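October 29, 2018
By Corentin Cordier
Filed under: Kitchen & Tools
3 min read

Ieva Kalniņš has sharpened knives for restaurants out of a one-room shop in Dronden since 2009. She works by hand on water stones and keeps a ledger of every blade, now at 917 entries.

Most of the damage she repairs comes from storage and from the wrong board. "Glass and stone boards fold the edge over," she said. "A folded edge still has its steel. It needs to be straightened before anyone grinds it." She tells customers to use a steel once a week and to bring the knife in twice a year.

Her standard angle for a Western chef's knife is 15 degrees per side. For a kitchen that splits squash all day she goes to 20. "The thin edge cuts better and chips sooner. I ask what they cut before I ask what they paid."

On technique she is brief. The tip does the fine work, the middle of the blade does the slicing, and the heel takes the load. Scraping food across the board should be done with the spine. 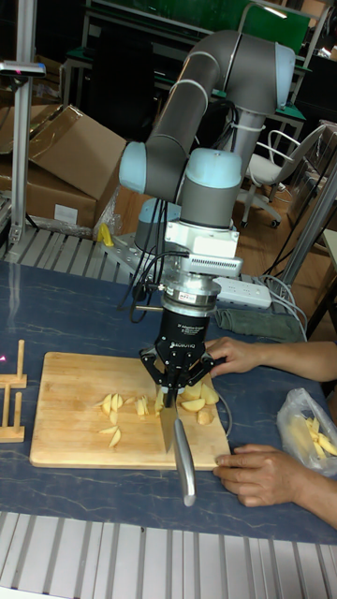
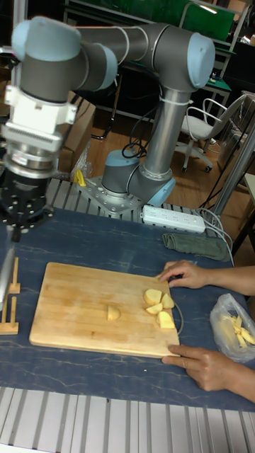
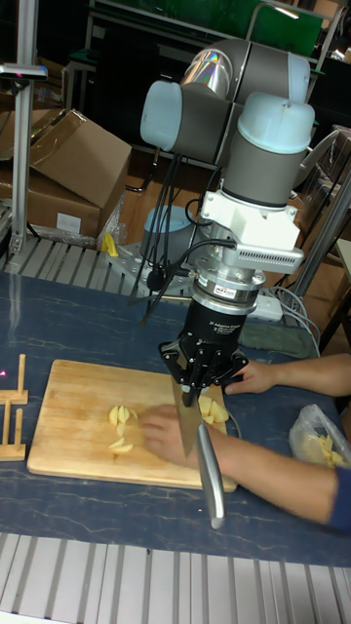

Stones and prices

Kalniņš starts on a 400 grit stone if there are chips and on a 1000 if there are none. She finishes at 3000 for Western steel. "Past that you are polishing. A tomato can't tell."

She flattens her stones after every third knife. A dished stone rounds the edge, and the angle drifts along the length of the blade.

The shop charges by length, with a surcharge for serrations. A restaurant in Giden sends her 111 knives a year in padded rolls. Ceramic blades she turns away.

In November she will close for a week to replace the sink. Knives left before then will be returned first.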